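Girance Closet Rail System – Set-Up Guide
Section 5: Fitting the shelves and sorting the load

By Mansa Acheampong
Saturday, March 27, 2021

Read this section after the wall rails are up. It covers the Ullonberg shelf, the Wan hanging bar and the order in which clothes and boxes go back into the closet. The steps for drilling and leveling the wall rails are in Section 4 and are not repeated.

Before you start

Clear the closet floor. Keep folded clothes, hanging clothes and boxed items in separate piles, and keep the shelf hardware in its bag until step 3.

You will need a tape measure, a pencil, a level, a soft cloth and the hex key from the hardware bag. A second person is needed for any shelf in the long size.

CAUTION: Do not stand on a shelf or on the hanging bar at any stage. Use a step stool on a flat floor.

5.1 Setting the bracket heights

1. Measure up from the finished floor, not from the baseboard. Mark 82 inches on the left wall rail with the pencil. This is the height of the top shelf.

2. Repeat the mark on the right wall rail and on any middle rail. Check the marks against each other with the level.

3. Hook one bracket into each rail at the mark. Push down until the bracket clicks. The slots are spaced evenly, so if the mark falls between two slots, use the lower one on every rail.

4. Pull each bracket gently toward you. A seated bracket does not move. If it rocks, lift it out, wipe the slot with the cloth and hook it in again.

NOTE: Closets with a sloped ceiling may not have room for the top shelf at the height given in step 1. Drop all brackets by the same number of slots until boxes can slide in without touching the ceiling.

5.2 Placing the shelf

5. Lift the Ullonberg shelf at a slight angle, back edge first, and lower it onto the brackets. The back edge should sit flat against the wall rails.

6. Slide the shelf left or right until the overhang is the same at both ends.

7. Fit the locking clips from below, one per bracket. Turn each clip with the hex key until it stops. Do not force it past the stop – the clip will strip and the shelf will lift when loaded from the front.
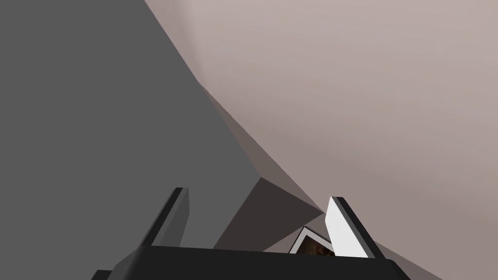
Fig. 5-1. Flat surfaces meeting along a diagonal edge (computer rendering).

8. Press down on the front edge of the shelf at each end and in the middle. If there is movement at any point, remove the clip nearest to it and refit.

9. Hang the Wan bar from the two outer brackets. The open side of each hook faces the room. Leave the end caps off until the bar is level, then press them on by hand.

5.3 Load limits

The full system, with all rails fixed to studs, carries up to 200 pounds. Rails fixed with wall anchors carry less. Use the figure printed on the anchor pack and take the lowest figure if packs are mixed.

Heavy boxes go over a bracket. Light items such as hats and spare bedding can go between brackets. Do not store liquids on the top shelf.

CAUTION: The total includes the weight of the shelves, bar and baskets. Wet clothes weigh much more than dry ones. Do not use the bar for drying laundry.

5.4 Putting items back

10. Start with the hanging clothes. Work from the longest items at one end to the shortest at the other. The space under the short items is left free for a Vidwood drawer unit, part 330, sold separately.

11. Place folded clothes on the middle shelf. Keep stacks lower than the shelf divider – taller stacks tip when an item is pulled from the bottom.

12. Put seasonal items in lidded boxes on the top shelf. Write the contents on the short side of the box, facing out.

13. Place shoes last, heels to the wall. Leave a gap between the shoes and the closet door track.

5.5 Care and checks

Dust the shelf with a dry cloth. For marks, use a cloth dampened with water and a little dish soap, then wipe dry. Do not use bleach, scouring pads or furniture polish. Polish leaves a film that lets boxes slide forward.

Check the locking clips one week after loading and again whenever the shelf is moved. Clips that turn freely must be replaced. If a bracket bends, unload the whole shelf before removing it.

Continue to Section 6 for baskets and door hooks.

Last updated: March 2021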